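Siltemgate Allotments and Gardens Association
Minutes of the April general meeting, upstairs room, Dristville library

Started 7:10 pm, late, door was locked. Enough members for a vote. Last minutes taken as read, one fix: the hose bib by the east gate is leaking, not "leaning."

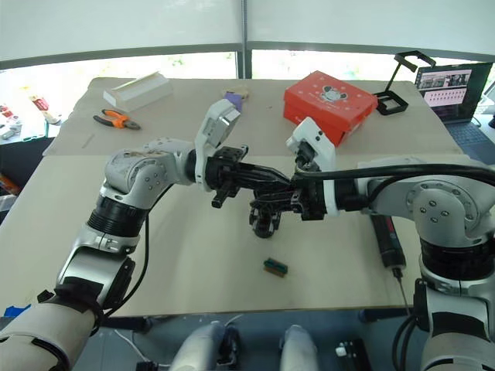

Page last changed: April, 9:40 pm (typos fixed, water section added)

1. Water
Main gets turned on when the overnight lows quit dropping under freezing. No date set. Last year we went early and split a pipe by the compost bays, repair came out of the path money. Agreed to wait. Members can fill cans at the standpipe on Maddocks Road till then, bring your own key.
Long talk about hoses left running. Proposal for timers on all taps, did not pass. Proposal for a sign, passed. Wording to be settled by email, please not 40 replies like last time.
Rain barrels: fine on any plot, must have a lid. Mosquitos.

2. Plots
6 plots open, all on the low side. Two of them flood. Should we rent the flooded ones at half price or leave them for the willow people? Split room. Tabled.
Waiting list is out of date, some on it have moved away. Letters to go out, no answer by end of next month and the name comes off.
Plot inspection: first walk round in May. Complaint that last year's notices were rude. New notice to say "please" and give a phone number.
Bindweed on the fence line again. Same two plots as before. Second letter.

3. Seed and compost order
Group order through Panurus closes end of the month. Forms in the box inside the shed door. Cash or check with the form, no more IOUs.
Minimum for free delivery is $1,000 and we are short. Suggestion to add the potato order on top, agreed. If still short we pay the delivery and split it by bag.
Question on peat free. Panurus has it, costs more, members to tick which one they want. Bags get dropped at the lower gate, the truck can't make the turn at the top. Wheelbarows needed, bring yours, put your plot number on it.

4. Shed
Roof felt has gone on the north side. Water getting on the mower. Tarp for now. One quote in, high, want a second before we spend anything. A member offered leftover shingles, color is green, no objection.
Lock combination changes after this meeting. Ask in person, it will not be posted online.
Strimmer still missing. If you borrowed it just put it back, no questions.

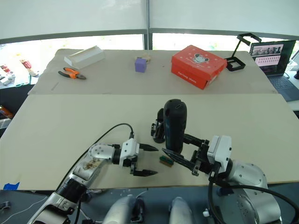
Arms over the near board of the tabletop.

5. Plant sale
Same spot as before, the grass by the Maddocks Road gate. Tables out at 9, selling from 10. Tomatoes, squash, herbs, whatever is spare. Label everything. Last year half the peppers turned out to be hot and we had calls.
Prices: small pots $2, bigger ones priced by whoever brought them. Unsold goes home with the grower, not behind the shed.
Cake stall, yes. Coffee, need an urn. Rain plan is the library porch if they say yes, still have to ask.

6. Dogs
On leads. Was already the rule. Moved on.

7. Any other business
- Bonfires: none before dusk, neighbors on the Siltemgate side complained about wash on the line.
- Bees: request for one hive on the far bank. Need to check the insurance. Back next meeting.
- Hen question again. Still no.
- Key deposit goes up next season, amount not decided.
- Lost: one left glove, blue. Found: a trowel, a flask, reading glasses. In the shed on the shelf.

Carried over: flooded plots, second roof quote, hive insurance, urn.

Next meeting in May, same room, 7 pm. Closed 8:50. Chairs stacked, lights off.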